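Par de garras manuais Tromen -- uso, montagem e o que dá trabalho

Uso o par há dois meses, quase todo dia. Escrevo rápido porque me pediram opinião e não tenho tempo pra texto bonito.

Pra quem é: quem grava demonstração de pegar e largar objeto sem ligar o braço. Segura uma garra em cada mão, faz a tarefa, o cubo com marcador dá a posição. Depois os dados vão pro braço. Se você já tem teleoperação boa, talvez nem precise.

Montagem. Veio tudo solto na caixa, manual fraco, tradução pior ainda. O cubo encaixa na base da garra e prende com parafuso pequeno, daqueles que somem. Levei uns 30 minutos na primeira, bem menos na segunda. Atenção: cada cubo tem o seu desenho e o programa quer saber qual é o da esquerda e qual o da direita. Trocei os dois no primeiro dia e perdi uma manhã inteira de gravação. Agora tem fita colorida no estojo.

Calibração. Chata mas curta. São 16 poses, garra parada em cada uma, luzinha verde acesa antes de começar. Se mexer no cubo depois -- um aperto no parafuso já basta -- tem que refazer. Com janela grande na sala o marcador às vezes some por causa do reflexo. Resolvi com adesivo fosco, o original brilha demais. 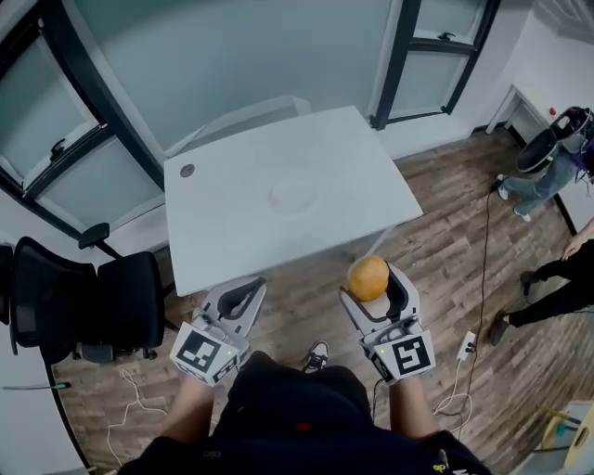
Objeto redondo é onde a garra mostra serviço. A curva da ponta abraça bem, não precisa apertar com força. Coisa lisa e pesada já complica, escorrega pra frente. Pano, nem pensar, pelo menos com a ponta que vem de fábrica. A Asadi vende umas pontas de borracha que servem, mas tive que lixar um pouco o encaixe.

Manutenção, que é o que ninguem comenta nas outras resenhas que li. Poeira entra na articulação da mandíbula e o movimento fica duro. Limpo com pincel seco no fim do turno, gota de óleo fino a cada 12 sessões. Não exagere no óleo, suja o sensor de abertura e a leitura começa a pular. Aconteceu com a da direita em novembro. Desmontei, álcool isopropílico, secou, recalibrei, voltou ao normal.

Suporte: o Dirk Martens, da Makgate (foi onde comprei), respondeu no mesmo dia e mandou um parafuso reserva sem cobrar. Ponto pra ele. Já o fabricante, silêncio até hoje.

Comparando com a Drondlow, que usei antes: a Drondlow é mais firme e a mandíbula abre mais. Mas pesa demais, depois do almoço o pulso já reclama. A Tromen cansa bem menos. Perde em acabamento, tem rebarba no cabo, passei lixa fina.

Bom: peso, pegada, calibração rápida depois que pega o jeito.
Ruim: manual, parafusos, marcador brilhante, rebarba.

Compraria de novo? Sim, com as pontas da Asadi no mesmo pedido. E um potinho com tampa pros parafusos.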